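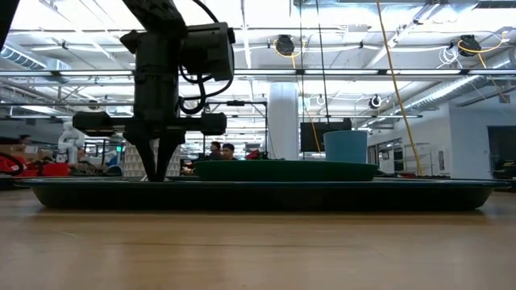

开放日 12/5/19

迟到了。雨,公交绕路,伞骨断了一根。到Cladier门口的时候签到台已经收了一半,桌上只剩两张胸牌,一张空白,一张写着别人公司的名字。我拿了空白的。笔没水。就空着进去了。

走廊很长,地胶踩着吱吱响。有人在前面喊,第二批的跟上,第二批的。我不知道自己是第几批,跟上了。

是母亲让我来的。也不算让。她二月份摔过一次,手腕,之后拿杯子老是拿不稳,厨房地上隔几天就有一滩水。她从报纸上剪了一小条,夹在我的药费单里寄过来,铅笔写了四个字:去看看吧。报纸上说Cladier跟Mosquera合作,做了一套叫Allo的东西,能递东西,能收拾桌子,开放日可以现场看。我打电话问她看什么,她说看它手重不重。

手重不重。这话怎么问人家。

讲解的是个女孩,声音哑,应该讲了一上午了。她走得快,倒着走,边走边说请不要跨过地上的胶带,请关掉闪光灯,洗手间在后面左转。屋子比我想的高。顶上什么都露着,风管、钢梁、一排排白灯管,电缆卷盘吊在半空,黄色的线垂下来。像小时候我爸的修车铺,就是亮得多,也没有机油味。闻着倒像刚拆封的打印机。

有个小孩一进门就往左边跑,那边工作台后头站着一个白色的人形机器人。他妈妈把他拽回来。他问它怎么不动。讲解的女孩说今天它不表演,今天看手臂。小孩很失望。我也有一点,说实话,那个起码有个人样。

手臂是黑的。从上面伸下来,前头两根手指,尖的,朝下。我第一个念头是鸟。在滩涂上找东西吃的那种长嘴鸟,小时候跟母亲赶海见过,她叫它们"数钱的",因为一下一下点头。桌上一个深绿的大托盘,上面又搁一个浅的小盘,颜色亮些,再上面立着一个淡蓝色的杯子,说是小桶也行。塑料的。就这么摞着。

塑料的,我心里松了一下,又有点不甘心。母亲用的是瓷杯。

女孩说今天的任务很简单,把杯子拿起来,放下,再把小盘收走。说得简单。说完她看了一眼托盘后面坐着的同事,那边没抬头,她就又说了一遍,很简单的。

等。

屋里一下子安静了,只剩风管嗡嗡的声音。我前面的老先生把助听器调了调,吱的一声,大家都回头看他,他摆摆手。小孩已经坐到地上去了。

动了。往下走,很慢,慢得我想伸手替它。指尖快到杯子边上的时候停住,悬着,像忘了自己要干什么。我太认得这个停顿了。母亲出院以后就这样,手伸到杯子跟前,停一停,眼睛看着,嘴抿着,谁也不许帮。我要是这时候开口,她会把手缩回去,说不渴了。

所以我没出声。周围也没人出声。

夹住了。杯壁往里凹了一点点,我看见了,很小的一道影子。提起来,两根手指的高度吧,晃了一下。有人吸气。没掉。又慢慢放回去,放歪了,半边压在小盘的沿上,自己弹了一下,立住了。

有人鼓掌。稀稀拉拉的,后来多起来。小孩站起来问,就这样?

女孩笑了,说对,就这样。她说这个动作他们练了很久,刚开始的时候杯子飞出去过,飞到走廊里。大家都笑。她说一天要做56遍,做完了记下来,第二天接着做。我想这个数字怎么来的,为什么不是60遍。没问。后来想大概是下班时间到了。

提问环节十分钟。前面一个穿西装的问价格,问供货,问Ruvivus那边是不是也在做同样的东西,比他们便宜。女孩说Ruvivus的方向不太一样,价格她不清楚,可以留名片。西装留了名片。老先生问耗不耗电。小孩的妈妈问会不会夹到手,女孩说有力度限制,可以调,又说家用的话还早,还早着呢。

轮到我。我张了张嘴,说,我妈想问它手重不重。

有人笑了一声,不是恶意的那种。女孩没笑。她想了想,说您自己试一下吧,走这边,小心线。

我没想到能试。胶带里面的地面跟外面一模一样,可我踩上去还是轻手轻脚的。后面的人跟她点了个头。她让我把手放平,从包里翻出一张纸巾叠了两叠垫在我食指上,说不垫也行的,垫着您放心。我说那不垫了。她把纸巾收了回去,塞进袖口。

两根尖尖的手指合过来。我闭了眼,真没出息。

凉。先是凉。然后是一点力气,比护士量血压轻,比理发师扶着头重。不像谁的手。我在那儿硬找,想找个像的,好回去跟她说。找了半天想起来,是晾衣服的夹子,旧的那种,弹簧已经松了,夹在手指上玩,不疼,甩也甩不掉。母亲以前晾衣服,我就蹲在盆边上,十个手指头夹满了给她看。她说你这样像个螃蟹。然后一个一个取下来,夹到床单上去,取到最后一个总要轻轻捏我一下。

女孩说,怎么样?

我说,还行。不重。

它松开了。食指上两道浅印子,过一会儿就没了。

后面还有别的项目,二楼有茶点,有宣传册,可以扫码。我没上去。出来雨还在下,我站在门口屋檐底下给她打电话,响了很久。她接电话也慢,要先把听筒夹到肩膀上,用好的那只手按。

我说看完了。

她说,怎么样?

我说有个淡蓝的杯子,塑料的,它拿起来了,放歪了,没倒。

她说塑料的啊。

我说嗯,塑料的。

那头有水龙头的声音,开了又关上。她说手重不重嘛。我说不重,像夹衣服的夹子,旧的那种。她半天没说话,我以为断线了,喂了两声。

她说,听着呢。又说,那种夹子家里还有,在阳台那个饼干盒里,你下次来拿几个走,我用不着那么多,现在床单都是钟点工晾的。

我说好。

她说你吃饭没有。

我说没有,在等车。胸牌还挂在脖子上,空白的,我忘了还。再进去还要重新签到,就算了,在塞进口袋里。车来了,我跟她说车来了,她说那挂了啊,我说你先挂,她按了几下没按准,嘟嘟嘟的,我又听见她在那边说,哎,这个键。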